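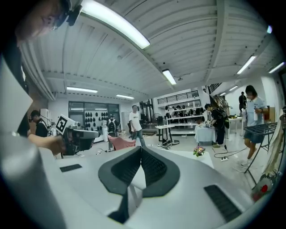

Week two on the floor, notes before I forget them

Ok so it's late and I'm typing this on the train home to Kekurstead. Apologies in advance for the shape of it. I promised Colleen I'd write up how collection is going and then I promised myself I'd do it on the blog instead of in yet another doc with nine tabs.

Short version. Going fine. Slower than the plan. The plan was optimistic and I wrote the plan.

Gripper in hand, marker up on top, do the task, put it down, reset, do it again. That's the day. Everybody who visits asks where the robot is and the answer is a different building, and it doesn't get to touch anything until we have enough of us doing it first. Duron (the arm, we name everything) is sitting under a sheet at Hosoda until next month.

What counts as an episode

We fought over this for most of last week so writing it down. An episode starts when your hand is still and ends when your hand is still. Not when the object's down. When YOU are still. Necati Ağca wanted it to end at release, and on paper that's cleaner, but then you lose the bit where the fingers back away from the cup, and backing away is where the first model kept knocking things over. It would set the cup down beautifully and then drag it off the table on the way out. So the retreat stays in.

Target per task is 100 good ones. Good meaning somebody else watched it back and said yes. Your own yes doesn't count. I was the one who pushed for that rule and I've had more thrown out under it than anyone, so.

Tasks right now:

Cup to saucer. Boring, nearly done.
Towel fold, one fold only. Awful.
Lid off, lid beside. Fine.
Hand over to a person. More on that below.
Drawer, open and close, with something in it that rolls.

The drawer one was Liette's idea and I was rude about it and I take it back. The rolling thing changes how you close it. You can see people slow down for the last bit without knowing they're doing it. Great data. Annoying to reset, you have to fish the thing out from the back every time.

The room

Big bright place, white ceiling with those long slats, tube lights running off into the corners. I like it a lot. Last spring we did a pilot in a windowless office and the model learned that office. Moved a lamp and it fell apart. So this time the rule is a space with people in it doing their own stuff. Somebody crossing the floor in the middle of your episode is fine, keep going. Somebody walking by with a water bottle, fine. Fan by the little table, fine. The only thing that stops an episode is a person between you and your object.

It took a few days to get people to believe this. Colton Lemieux kept stopping every time anyone walked behind him, very polite, and his Wednesday was half the length of everyone else's because of it. I told him just pretend it's a kitchen. Better after that.

Lights though. We do have a light problem, different one. The tubes are bright enough that a white cup on a white table under them goes to nothing. No edge at all. Mahnaz Ebrahimi spotted it on the review screen, scrolling through and going where's the cup, where's the cup. Fix for now is more colored stuff and a couple of cloths we swap between. Real fix is exposure settings and I haven't had time. On the list.

Hands get tired before heads do

Should have known this. Did not plan for it.

The housing isn't heavy. It's heavy after lunch. What happens is your wrist starts dropping and you come in at a lower angle, and the episodes still pass review as the cup still lands on the saucer, but if you line up the morning ones and the late ones they're two different motions. I don't even know if that's bad! Maybe it's good, maybe the model wants both. But I want it on purpose and not becuase we were tired.

So now it's 20 minutes on and then you swap out to reviewing. Not negotiable, even if you're on a roll, especially if you're on a roll. People hate being pulled off when it's going well. I hate it. Swapped anyway.

Side effect I didn't expect, reviewers are way kinder now. When it was the same person reviewing all day they got mean by four o'clock.

The soft pad

Black V-shaped insert between the two sides of the housing. I've rewritten my opinion of it about every other day. The way it gives is lovely on round things. On the towel it's a nightmare, you pinch one layer and get three. Tried going in from the corner, tried going in flat, tried wetting the towel (no). What works best so far is Liette Chisholm's trick, push the edge a little first so it bunches, then pinch the bunch. Which is how I fold towels at home with my own hands, and I'd never noticed until I watched her do it.

That's kind of the whole job by the way. Watching somebody do a thing you do every day and finding out you had no idea how you do it.

We've got spare pads on order from Gravano. Delivery date keeps moving. If one tears this week we're going to be sad.

Marker stuff, for the two people who asked

Yes the printed squares are annoying. Yes we need them. No you can't rest your thumb on the edge of it. If the square gets covered the tracking guesses, and it guesses with enormous confidence, and you get an episode where the hand teleports under the table and comes back. Found 12 of those in one batch. All mine. Thumb.

Also they need to be flat. One had a curl at the corner from being left in somebody's bag and it threw the pose off by just enough to be plausible, and plausible is so much worse than broken. Broken gets thrown out. We caught it by luck, Necati happened to be looking at two takes of the same task side by side. New habit - everyone presses the print flat with a thumb and looks at it edge-on before the first episode. Costs nothing.

Handovers

The hard one. Giving an object to a person and having them take it.

Problem is people are nice. If I'm holding out a bottle with a gripper you'll reach further than you need to, you'll come and get it, you'll basically do the task for me. Then the model learns that if you stick a thing out vaguely, a hand shows up. It will, for us, we're standing there waiting for it. It won't for someone on a couch with a bad shoulder, and that person is the reason we got the grant.

So receivers now get a rule each, picked off a card. Keep your elbow in. Look at your phone until it's close. Take it slow. Change your mind once. The last one's everybodys favorite. You go to take it, you pull back, you go again. First time Mahnaz did it to me I let go of the thing out of pure surprise. Bottle all over the floor. Kept the episode, tagged it as a fail, it's honestly one of the most useful ones in there.

About fails, since Colleen McKinnon asked. We keep them. Separate folder, tagged with what went wrong in plain words, no codes. I tried codes last year and everyone used "other". Plain words are messier to search but they're true. My favorite tag this week is just "sneezed".

Cables

I don't want to talk about cables. There are a lot of them on the floor. Every one is going somewhere it needs to go. Taping them down tomorrow, I say that every night. Bringing the wide tape. Someone remind me.

Numbers, sort of

Cup is nearly at target. Lid is past half. Drawer past half. Handover has a real start. Towel we have 2 that passed.

Two! Out of a whole day! I'm not panicking. Colleen thinks the review standard's too strict on towels, like do we really need the corners to meet, and she's probably right. A towel folded badly is still a folded towel. I'd use it. We're going to loosen it to "would you put this in the closet" and see what happens, and then go back over the rejected ones with fresh eyes. Might rescue a bunch.

One thing I'd do different if you're starting your own: write the review question before you collect anything. We wrote ours after day one and had to go back over everything. Make it one sentence and make it something your aunt could answer.

Second thing, log who did it. Just initials. We weren't going to, seemed fussy, but left-handers come in from the other side and if you don't know who's who you end up staring at a weird cluster for an hour. Ask me how long I stared at it.

Third, snacks. Not a joke. Reset is dull work, you're putting the same cup back in a slightly different wrong place over and over and you need something to look forward to.

Next week

More towels. Exposure settings if I get a quiet morning, which I won't. Colton wants to try doing the drawer standing off to one side rather than square on, so we're not always coming at it from the same place, and I think that's smart. Handovers sitting down. Handovers with the receiver behind you, maybe, if the tracking holds when you twist around.

Also moving the start positions around more. Everyone has a favorite spot on the floor by now and you can see it in the data, little worn paths. I have one too. Going to put tape crosses down in random places and make us draw for them.

Ok, my stop. Comments are open again, the spam thing is fixed I think. If you've got a trick for the towel please, please write.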